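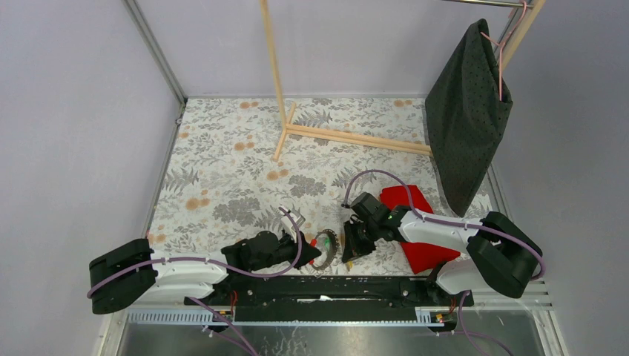 Danilo Yap wrote in to say that a dehumidifier in a closed room dries a load of laundry faster than a fan and an open window, that he has run his that way for two winters, and that my September column was wrong to recommend the fan. He also asked why I had not tested one. The column covered only equipment I already owned. I have now tested one, and he is right about winter. He is less right about the rest of the year.

# Gurnuditz Elex compressor dehumidifier, used for drying clothes

Arnel Padilla, January 6, 2023

## What it is

The Elex is a portable compressor dehumidifier rated by the maker at 20 pints per day. It has a laundry mode, a continuous mode, and a humidistat mode with a target you set in five-point steps. The compressor draws 300 watts on my plug-in meter once it settles. The fan alone draws much less, but you would not run it that way for long.

The rated output is measured in a warm, damp room. A spare bedroom in winter is neither as warm nor, after the first few hours, as damp. Expect less than the number on the box. This applies to every compressor unit sold and isn't a complaint about Gurnuditz in particular.

## Test room and method

The room is 85 square feet with one window and one interior door, in the Buenaventura building, second floor, north side. The heat was set to 66 degrees and left alone. The window was closed for the dehumidifier runs and open two inches for the fan runs. The door was closed for both.

Each load was the same set of clothes: cotton shirts, two pairs of jeans, towels, and one thick sweatshirt. I weighed the set dry, washed it, spun it at the highest speed, and weighed it again. The spun load carried between four and five pounds of water every time. I called it dry when the total came back to within two ounces of the starting weight. Touch is not a reliable test, especially on denim, which feels dry at the leg well before the waistband is done.

Spacing was kept constant. Shirts went on hangers, with a hand's width between them. Jeans were hung by the hem. Towels were hung single thickness.

## Results

| Setup | Time to dry | Energy |
|---|---|---|
| No fan, no dehumidifier, window closed | 31 hours | none metered |
| Box fan, window open two inches | 14 hours | 0.7 kWh |
| Elex, laundry mode | 7.5 hours | 2.2 kWh |
| Elex plus box fan on low | 6 hours | 2.0 kWh |

The last line is the one I would use. The box fan moves air across the back row of clothes, where the Elex's own fan does not reach, and the shorter run makes up for the added draw. I repeated that setup three times and the times agreed to within half an hour.

The energy column leaves out heating. With the window open, the building was heating air and then losing it outdoors, and I have no way to meter that. The Elex gives its power back to the room as heat. By the end of a run the thermometer read 70 with the thermostat unchanged. In January that is useful. In July it would be a second load on the air conditioner.

## Laundry mode

Laundry mode runs the compressor and the high fan speed without consulting the humidistat, then shuts off after eight hours. That cutoff is a timer and nothing more. The unit has no way of knowing whether the clothes are dry. On a small load it keeps running well past the point of use, and on a heavy load with two bath sheets it stopped short and had to be restarted.

I got better results in humidistat mode with the target at 45 percent. While the clothes are giving off water, the room stays above that and the compressor runs without a break. Once they are close to dry, the humidity falls and the compressor begins to cycle. When you hear it cycling, check the waistbands.

The built-in humidity reading was four points higher than my reference hygrometer through the whole test. A steady error is easy to work around. Set the target four points high.

## Tank, hose, and filter

The tank pulls out from the front and holds enough for one full load. It will not hold two. There is a float switch, which worked each time, and a light that comes on when the tank is full. There is no sound, so if you are in another room you will find out when you go and look.

The tank has a molded lip that pours cleanly from the left corner and badly from the right. The handle folds flat and should not be trusted with a full tank when carried one-handed down a hallway.

A drain port on the back takes standard garden hose thread. No hose is supplied. It drains by gravity only, so the outlet needs to be lower than the port, and the port is low. A floor drain or a shower pan will do. A sink will not.

The filter is a plain mesh panel that slides out from the rear. Drying towels puts a lot of lint in the air, and mine had a visible gray layer after five loads. The manual says to clean it every two weeks. For laundry use I would do it every fifth load.

## Noise

On high the fan is as loud as a range hood on its middle setting. The compressor adds a low hum that carries through a wood floor. A folded bath mat under the casters removed most of it. I would not sleep in the same room. With one closed door between, it was not a problem.

## Compared with the Drillwood cabinet

The other product readers ask about is the Drillwood heated drying cabinet, a zippered cover over a frame with a small heater at the bottom. I borrowed one for a week. It dried shirts in four hours and did not dry jeans at all in that time. It also vents the moisture into the room, where it ends up on the window glass. If you have a bathroom with a strong exhaust fan, the cabinet is workable for light clothes. In a bedroom it moves the problem to the walls.

It does take up less floor. The Elex needs eight inches clear on the intake side and wants open air in front, and the clothes need their own space besides.

## Service life

Gurnuditz states a design life of 4,000 compressor hours. At four loads a week and six hours a load, that comes to a little over three years. I can't check the figure. The warranty is two years on the sealed system and one on everything else, and the casters feel like part of everything else.

## Recommendation

Buy it if you dry clothes indoors for several months of the year in a room with a door that closes. Run it with a small fan and ignore the laundry button. If your outdoor air is dry and you have a window, the fan from the September column is still cheaper to run and needs no emptying, provided you can wait until the next morning.

Open item: I have not tested below 60 degrees, where frost on the coil becomes a factor. The unit has an automatic defrost cycle that did not come on during these runs. I will put it in the garage next and add the numbers to this page.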